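Le petit pain du dimanche

Au club de robotique de Tindunham, on avait baptisé le bras Cisum, et Tibor Jakab lui parlait comme à un vieil oncle un peu sourd. Ce dimanche-là, il s'agissait de lui apprendre à saisir un petit pain doré – sans l'écraser, ce qui demandait, disait Tibor, la délicatesse d'une grand-mère.

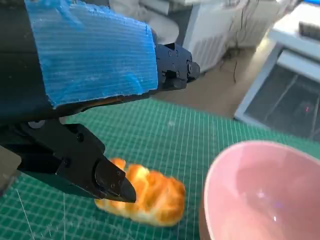
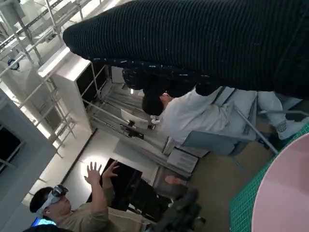 La patience de Stojan

Stojan Papadopoulos tenait le cahier du club, un gros cahier à spirale où il notait tout, même l'humeur de Tibor. Il venait d'écrire « essai 593 » de sa belle écriture penchée.

– Il hésite, dit Tibor. Tu vois bien qu'il hésite !

– Il réfléchit, répondit Stojan, qui défendait toujours Cisum, et puis il lui reste une semaine avant la coupe Vandenberghe.

Ils avaient promis 810 essais à leur professeur, et leur professeur, hélas, savait compter. Alors Tibor soupira, remonta ses manches et relança le programme, en songeant à la boulangerie de son enfance, à Bivach, où les pains passaient de main en main dans une odeur de beurre chaud.

– Essai 594, annonça doucement Stojan en tournant la page.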